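Home | News | Opinion | Workshop | Events | Contact

Filed under: Opinion, Robots & Rules

Who Is the Checklist For?

Jul 6, 2018

14 comments | Share

The draft code of practice for home robot work landed in January, and I have now read it twice. It runs to 17 sections. Its backers at Isbridge call it a "living standard," a phrase that usually means the hard parts were left out and will be added when people stop asking.

I should say where I stand. I'm not against rules. I spent years around factory arms inside yellow cages, and the cage rule was a good rule. It was short, you could see at a glance if it was being followed, and a new hire understood it before lunch. My trouble with the draft is that it takes the manner of those old factory rules and moves it into bedrooms and kitchens, where nearly everything that made them work is missing.

Take section 4, on "clearing the work area." It asks the operator to remove all items not needed for the task. In a plant, fine. In a home, the items are the task. If you want a gripper that can one day cope with a phone, a pen and a cable on a bed, somebody has to put it near a phone, a pen and a cable on a bed. Shearer, who make a decent wrist joint and ought to know better, praised this section in their public reply. I wonder if anyone there has tried to clear a bedroom before each run and still learn something about bedrooms.

Then there is the inspection log. Operators must check every fastener on a hand tool before each session and sign for it. I like a tight screw as much as the next person. But the form has no box for what was found, only one for the fact that somebody looked. A group in Braldale told me they had filed 800 of these forms. I asked how many reported a loose screw. They didn't know, and the form gave them no way to know.

The part that should be in the draft, and is barely there, is privacy. A home is full of screens and papers. The code gives the matter one paragraph, which says that operators should "be mindful." Mindful of what? I'd trade the whole fastener section for one plain line: phones face down, papers out of sight, or get written consent from the person who lives there. You can check that. You can fail it, too, and a rule you can't fail isn't much of a rule.

Defenders of the draft say small teams need guidance. They do. They also need to be able to afford it. Jultix is already selling a compliance package at $3,000 a year, with a $200 charge for each added site. For a big lab that's a rounding error. For two people working out of a spare room it's the budget for parts. I notice that the people most pleased with the long version of the code are the ones who will be paid to explain it.

My own advice is to cut it down to two pages and try those pages in actual homes before anyone prints a certificate. Ask the people holding the gripper which lines they skipped and why. If a line gets skipped by everybody, either it's wrong or it's badly written, and I'd want to know which before it became a condition of anyone's insurance.

The comment period is still open. I've sent mine in, and it was mostly about section 4.

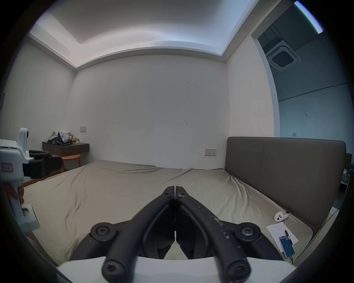 A hand-held gripper over a bed, with a phone, a pen and a sheet of paper on the fitted sheet.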